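Finally sorting the paperwork that's been sitting in a box file since January. 285 pages, most of them the Plemell tenancy and the Aseck boiler cover. A short thread on how I'm doing it.

First job was getting everything out flat on a table. I've tried doing this on the floor and my knees won't have it. Pale tabletop, decent light, a clock where I can see it.

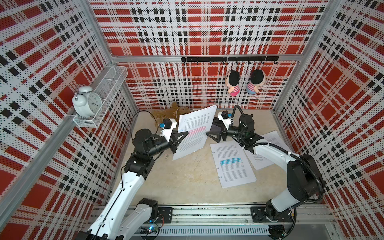
I gave myself 20 minutes per batch. After that I stop reading properly and start putting things in the wrong pile.

Anything older than 5 years goes in the shredding bag, unless it's to do with the pension. The Orbán warranty papers went straight in. We got rid of that washing machine ages ago.

Staples come out before anything gets stacked. Paper clips can stay on for now. They catch on each other in the box, so I take them off at the end.

Highlighters: pink for lines I need to find again, blue for things I still have to ring up about. I used yellow last time and it had faded so much I couldn't see what I'd marked.

Then square the pages up before they go in a folder. Both hands, tap the long edge, then the short edge.

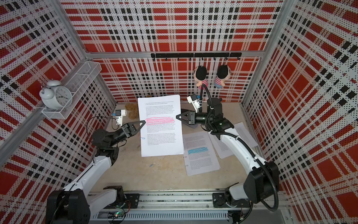 Do you keep the paper copy if you've already scanned it? Only if it's signed or has a stamp on it. Everything else goes once I've checked the scan opens and the small print is readable.

Folders are the plain Lenik ones, 2 packs. The label goes on the front because mine live lying down on a shelf.

Still to do: council tax and the car. Might leave the car until the new insurance letter turns up.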